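Tulledside Handling Trials: Working Rules for Arm Stations
Progress report, second period
Prepared by Anitha Warrier for the Belance program office
2023-01-21

Work this period went into the written rules for the table stations. The first draft covered speed limits, stop buttons and who may stand where. It said very little about what the arm is allowed to pick up, and most of the questions from operators were on that point. The second draft has a full section on it, written by Jolán Fodor and checked against the logs by Vusumuzi Gumede.

Logs. We reviewed 500 grasp attempts from the first period. Rigid items gave few problems. Thin film and bags accounted for most of the operator stops, usually when the material caught on something next to it or hid an item the operator had forgotten. The draft now treats soft packaging as its own class, with a slower approach and a pause after the fingers close. The operator checks what else is under or behind the film before allowing the lift. 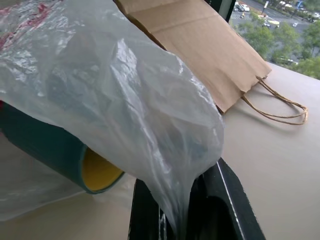
The pause is set at 2000 milliseconds. Ildikó Gulyás asked for 3000 and we tried both. The longer one made people look away from the table, so we kept the shorter, and she has agreed to that for the trial. If a second item starts to move with the bag, the operator stops the arm and opens the fingers by hand control. Pulling the item free while the arm is holding is not allowed, even at low speed.

We also changed the rule on table layout. The first draft asked for a clear gap between all items, and operators told us this made the trials useless, as real packing tables are never that tidy. Overlapping items are now permitted provided that nothing sharp or breakable is on the table. Glass stays banned until the risk review is done.

Training. 6 operators have completed the short course on the second draft. Rasha Chamoun runs it and has cut the classroom part in half -- people learn the stop procedure faster at the station. Two more are waiting for a place.

Problems. The incident form is still too long and gets filled in late. Rulska sent comments on the wording of the stop procedure after the draft had gone out, so those will have to go into the third version. The printed rule cards from Bárány came back with the old pause value and are being redone.

Next period. Finish the risk review, shorten the form, and issue the third draft in April. We are not asking for any change to the budget. We do need a decision from Belance on whether the soft packaging section should apply to the mobile units as well, or only to fixed stations.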